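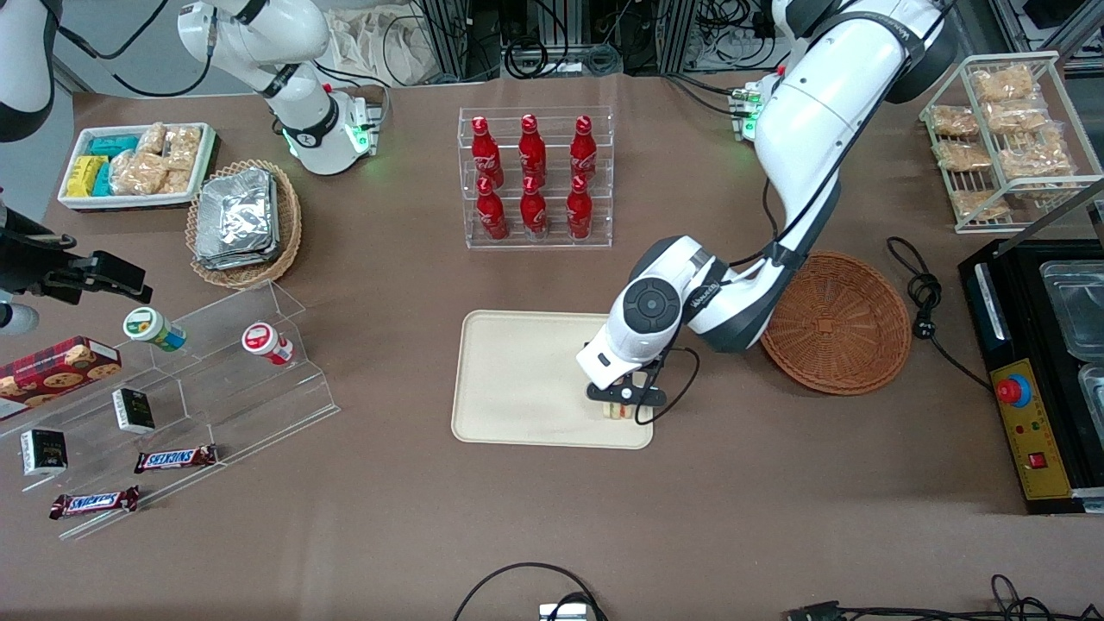
Check the cable before you go blaming the software, said a comment on my last post, and I'm a bit red in the face writing this, as I spent most of a long weekend blaming the software.

So, the left arm. If you've been following along you'll know it had been throwing fault 1437 on the Gulitz controller, which the manual describes as "gripper position implausible" and then says no more about. Thanks, manual! The arm would go down to the beige tray, close on one of the little layered things, start to lift, and then the fingers would just let go. No beep. The fault only landed in the log afterwards, by which time the arm was happily carrying nothing over to the other side of the table.

My first guess was grip force. I had it at 70 percent and those layered ones are small and stacked, so I figured they were slipping. Turned it down, turned it up, squashed a few (sorry). Then I decided it was the new motion profile and rolled everything back to the December version, which meant losing all the tuning I'd done for the snack rack. Same fault. I even swapped in the config from the Sarnelville setup and that was worse, the arm went for the wicker basket on the right, and there was nothing in it to pick up anyway.

That one gave me a fright, I'll admit. I had my hand on the table near the bags of chips at the time, and I'm the one who's forever telling people at Hendville to keep their hands out while the arms are live. I hit the stop and went and made a tea.

Anyway, the cable. There's a black one that loops off the left wrist and hangs down beside the gripper, and I'd stopped seeing it ages ago. With the power off I wiggled the connector at the wrist end and it had a good bit of play in it. Somebody (me) had put the strain relief on the wrong side of the wrist joint, so every time the arm bent down to the tray it tugged on the plug. Straight out over the cola bottles it was fine, which is why I could never get it to fail when I was testing over there. Five good picks in a row at the rack, then one go at the tray and down it went.

New cable came from Carrilho. I've moved the clamp and left more slack, and I've changed the program so that a 1437 stops both arms on the spot. It should have done that from day one and I'm kicking myself a little. The right arm used to keep going as if nothing had happened.

Six runs at the tray so far and no fault. I still have to redo all the snack rack tuning, and I can't find my notes for it.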